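Multifocals or separate readers + distance? First pair at 6 weeks and struggling

Ruta_28
Optom put me in multifocals in February. Stairs are awful. Reading ok if I hold my chin up like a seagull. Coneo lenses, the mid range ones. Do I keep going or ask for two pairs? Work is half screen, half driving.

colance
Go back. Most places will remake within a set period, check your paperwork. Could just be the fitting height. Mine were sitting too low, 5 min adjustment and sorted.

tealeaf203
Disagree, six weeks is plenty. If your brain hasnt got it by now it wont. I gave up after 8 days, two pairs ever since, one lives in the car. No regrets.

colance
8 days is nothing tho. Took my mum two months and now she wont take them off.

Ruta_28
Frame does slide down my nose a lot. Esp in the kitchen, steam and all that. Cooking is where I notice it most, looking down everything swims. Anything with a fine pattern goes funny.
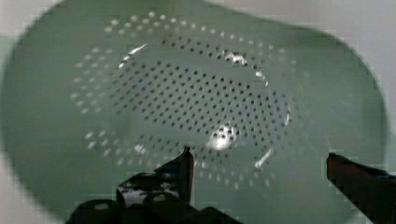 Page 2 of 2

kelpie_dad
Sliding frame = wrong zone in front of your eye. Get the nose pads done before you spend a cent. And point your nose at what you want to see, don't just drop your eyes.

tealeaf203
Or, you know, buy glasses that dont need instructions

Ruta_28
lol. Ok booking in to get the fit checked. Does anyone use the office type ones for screens? Receptionist mentioned them, didnt catch the price.

kelpie_dad
Yes, great at a desk. Not for driving, distance is too blurry. So you'd still need something for the car.

colance
What he said. Also ask when your last pressure check was if theres glaucoma in the family, may as well do it same visit.

Ruta_28
Had that done, all fine. Got 4.30 pm slot at the Lapiņa practice, will report back.

tealeaf203
Ask for the two pair price while your there. Just ask.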